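Werkine Hardware Refurbishing Group
Minutes, 19th June

Present: Tainá Queiroz (chair), Felista Makokha, Brian Simiyu, Kristýna Hrubý (minutes)
Apologies: Joyce Mfaume

1. Previous minutes
Approved with one correction. The Skaltow invoice was for memory, not for drives.

2. Tower refurbishment
B. Simiyu reported on the desktop towers received from Kinyua. Work is done with the case on its side and the side panel off. The processor is taken out before the board is cleaned. The load plate stays open until the socket pins have been checked under a magnifier. A board with bent pins is tagged and set aside.

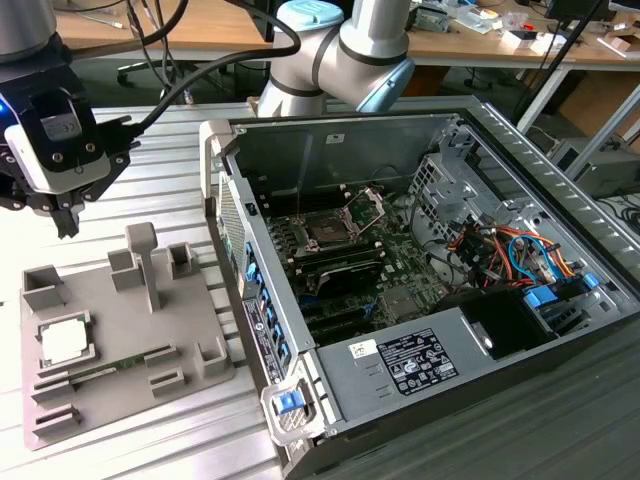
F. Makokha asked whether the power supply has to come out at the same stage. Agreed that it stays in the case unless the fan is noisy or the label cannot be read. Rating and serial number are to be copied from the label to the job sheet. Power and data cables are to be tied back from the board before any memory is fitted.

K. Hrubý noted that 2 job sheets had no entry for the drive cage. The field will be made mandatory.

3. Parts
Thermal paste is low. Order 4 tubes from Zoltdale. Cable ties: over 100 in stock, no order needed. T. Queiroz to ask Skaltow for a price on replacement drive latches.

4. Storage
Boards awaiting test remain on the upper shelf, in antistatic bags. Job 1896 is still missing its bag label. J. Mfaume to relabel.

5. Any other business
Review of the job sheet format deferred to September.

Actions
TQ: latch price
BS: thermal paste order
KH: revised job sheet
JM: label, job 1896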